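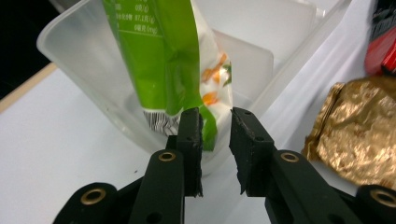

## Exhibit bundles: ruling on late pages in the Akpalu warehouse case

The district court ruled on 03/07/2025 that the state may not rely on pages added to an exhibit bundle after the pretrial cutoff, even where the added pages come from a record already disclosed.

The bundle in question was the stock ledger from the Akpalu warehouse, from which goods are alleged to have been stolen over four nights in May. As served, it ran to 130 pages. The copy handed up at the hearing ran to 132. Defense counsel Babita Pathak objected before the first witness was sworn.

Prosecutor Oddur Laxdal argued that the two pages were a scanning omission and that the defense had been given access to the full ledger at the offices of Skalteo, the records contractor. The judge accepted that the omission was an error but held that access to a source is separate from service of an exhibit. The pages were excluded. The theft counts stand, and the ledger remains in evidence as served.

Members with pending bundles should check three points:

- the page count on the index matches the served copy
- each page carries a stamp number
- any later addition has its own notice - a revised index alone will not do

The trial resumes with the warehouse supervisor still under cross-examination.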